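Tresico Household Manipulation Project
Progress report to the Masordale Fund, period ending April

Dear Hauwa,

Thank you again for your patience with the late start, and for the kind note after our last report. I'm pleased to say the simulation work has caught up with the plan, and in one or two places has run a little past it!

You'll remember that our main question is whether a policy trained mostly in rendered kitchens can be trusted to rank the same way once it's moved to the real bench. To test that, we now build each kitchen with its own wall colours, counter surface and camera angle, and scatter everyday things along the counter so the arm has to work out which one it has been asked for. Ilse Kröger rewrote the scene generator over the summer, and it has saved us a great deal of fiddling by hand.

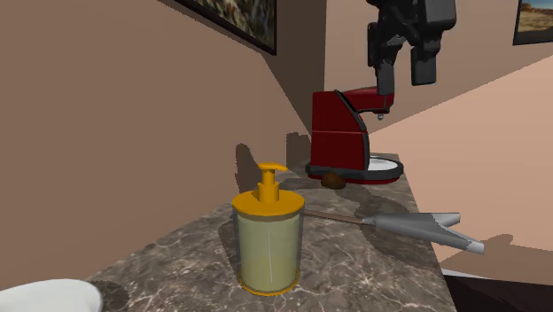 We trained 7 versions of the policy and ran each through the same set of layouts, first in simulation and then on the bench at Trultier. The ordering agreed for 6 of them. The odd one out did well in simulation and poorly on the bench, and we think the trouble lies in how we model friction at the fingertips, though I'd like to see a repeat before I put that in a paper.

Tall, narrow objects are still our weak spot. The arm tends to come in too low and nudge them before the fingers close. Flat utensils have improved quite a lot now that the grasp planner is allowed to use an overhanging edge, an idea that came out of a long lunch with the Ionescu group and which I'm very glad we followed up.

Spending is on track, apart from computing time, where we've used 17 per cent more than budgeted. I'd like to cover that from the travel line if you're agreeable.

For the next period we have 2 jobs: remeasuring the fingertip friction, and repeating the bench trials with fresh layouts. Ilse will send the full results tables separately once she has tidied the labels.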